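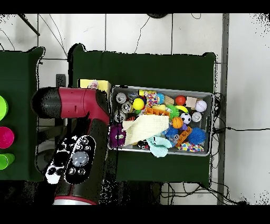 I've been using the Drolis metal tray since April, and I've put off writing this review because every time I sit down to do it I find some new thing to pile in it. I bought it for baking, believe it or not! It spent maybe two evenings in the kitchen before the toys moved in, and it has never been back. What I love is the raised rim. Balls are the worst thing in the world to store on anything flat, and mine holds a soccer ball, a basketball-patterned one, a baseball, a green spiky one and a yellow banana, all jumbled up together, with a big cream knitted cloth over part of the pile. I paid $14 for it, and at that price I'd happily buy another.

The tray came from Raketti, the little housewares shop that used to be on our corner and now only sells online. Shipping was quick and the packaging was plain cardboard (thank you!). I did have to peel off a sticker that left a gummy patch on the bottom, and it took some cooking oil and a good bit of rubbing to get rid of it.

Now for the grumbles, because I do have a couple. It is noisy. Drop a wooden block into it on a bare table and everyone in the house knows about it, which is why I keep a cloth under mine. The cloth is a dark green one from Čierny, nice and heavy, and it took care of most of the clatter and the scratching too. I also wish the tray had handles, as it's awkward to carry through a doorway when it's full.

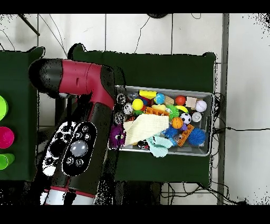

The tray on its green cloth, with plastic cups on the next table over.

Cups I keep out of it, by the way. They tip over and roll into everything, and they take up space I'd sooner give to the foam blocks.

Cleaning is easy, just warm water and dish soap, and I dry mine right away so it doesn't spot. If you have very small kids you may want something softer, and fabric bins are lighter to lug around, but I could never see what was in ours without dumping the whole lot on the floor. Four stars from me, and it would be five with handles.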